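Lillik White Shelving Rack

Storage for workrooms, back rooms and packing areas

The Lillik is an open rack for rooms where boxes come and go all day. It is sold as a single bay, and bays can be joined side by side with the link plates in the fittings bag. Uprights and shelves are finished in white, which keeps a narrow aisle from getting too dark.

Each shelf carries up to 65 kg when the load is spread evenly. Shelves hook into slots in the uprights and can be moved up or down without tools – lift the front edge first, then the back. Put the heaviest boxes on the bottom shelf.

What comes in the pack

4 uprights
3 shelves
8 leveling feet
1 fittings bag with link plates and wall bracket

Extra shelves are sold singly or in packs of 3. The older Dovlow shelves have a different hook and will not fit. If you bought a Dovlow rack before January, check the label on the inside of the upright before you order parts.

Assembly takes two people. Stand the side frames up, hook in the bottom shelf, then the top one, and level the feet before adding the middle shelf. Fix the rack to the wall with the bracket supplied.

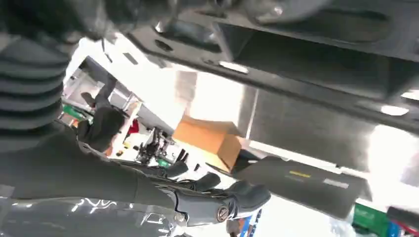 Leave enough space in front of the rack to bend down and pull a box straight out. Wipe the shelves with a damp cloth and mild soap. Scouring pads will scratch the finish.

Sunholm ships single bays flat in one carton. Orders of over 13 bays go by pallet – please call first to arrange a delivery time.

Page updated Apr 27, 2025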